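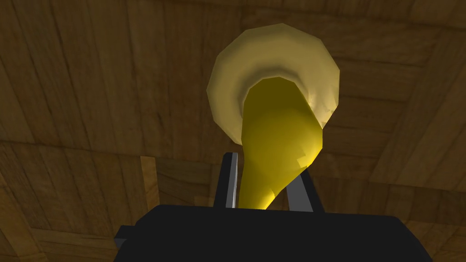

Ludivine Vidal

Gripper drops the horn in sim. It closes on the thin end of the neck fine, then at 30 percent lift speed the part slides out. 7 drops in 12 runs on the Josberg scene. Same controller holds the Pramar block every time.

pell_k
Friction on the finger pads. Default is way too low in Lallach. Set it to 2 and try again.

Ludivine Vidal
Did that Thursday. Still drops, just later in the lift.

joly_user
Don't raise friction, you'll hide the fault. All the weight is in the bell and you're holding the narrowest point. Grab higher up the neck.

pell_k
Can't always go higher, the cone gets too wide for the fingers. I'd look at the collision mesh first – a convex hull would fill in the curve.

joly_user
A bad hull would fail every run, not some of them.

Ludivine Vidal
Checked, it is a single hull. Splitting it tonight and leaving friction alone. Will post the numbers.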